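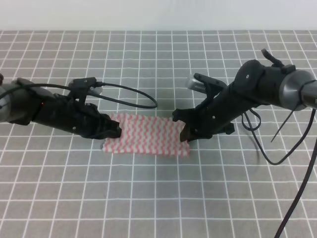 Folding the striped cloths

25 June 2026

I changed how I fold the small kitchen cloths in April and have kept notes since. The cloth is white with pink-red zigzag stripes, fuzzy on the surface, rectangular. I bought the set at Dudham as a pack of 32, which is more than one kitchen needs, and the surplus is why the folding matters. The drawer is shallow. A stack folded carelessly jams against the top rail.

I start with the cloth flat, long side toward me, and smooth it from the middle outward. Small wrinkles along the edge can stay. A wrinkle across the middle can't, as it ends up inside the fold and adds height to the whole stack.
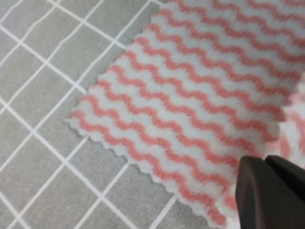
Edges and stripes

The trim is a small, regular scallop or zigzag, depending on how you look at it. It is a poor guide for alignment. Two scalloped edges laid together never match up, and I used to waste time nudging them. The stripes work better. They are parallel and evenly spaced, so I bring one stripe over another and leave the trim where it falls.

Salamatu Appiah folds hers by the corners and ignores the pattern. Her stacks are as even as mine, but her cloths are the plain Koltenent ones with a hemmed edge. On a hemmed edge the corners are square and the method holds. On mine the corners drift after a few washes.

The left edge on one cloth has started to fray slightly. I trim loose threads with nail scissors and do not pull them.

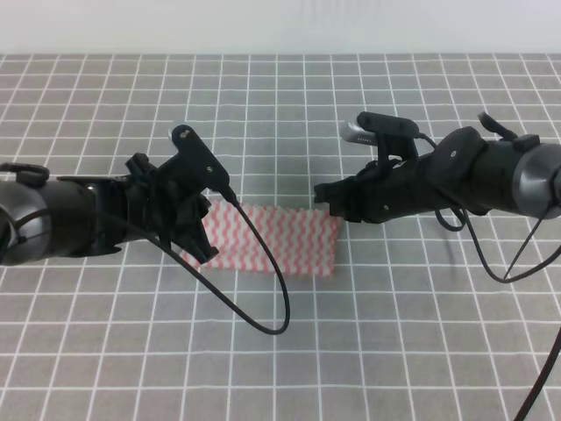
Fold sequence

Short side to short side first, pressed once with the flat of the hand. Then in half again the same way, and a last fold across. Hold the far edge down while turning the near one, or the cloth walks along the table. Fuzzy fabric grips itself once the first layer is down, so the second fold needs less holding.

Rommel Castillo asked whether rolling would be quicker. It is, but rolled cloths do not stay put in an open drawer. I tried the Plorken divider for 2 weeks and went back to stacking.

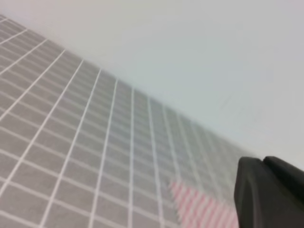 Work surface has made more difference than technique. I used to fold on the bed, where nothing stays flat. A gray surface with a grid of thin white lines gives a straight reference for the first edge, and I can tell right away when the cloth has gone in crooked. Lining the long side up with one of the lines also shows which cloths have shrunk out of square. Those go in the rag bin under the sink. Next job is the Bañez tea towels, which are linen and will not hold a crease without ironing.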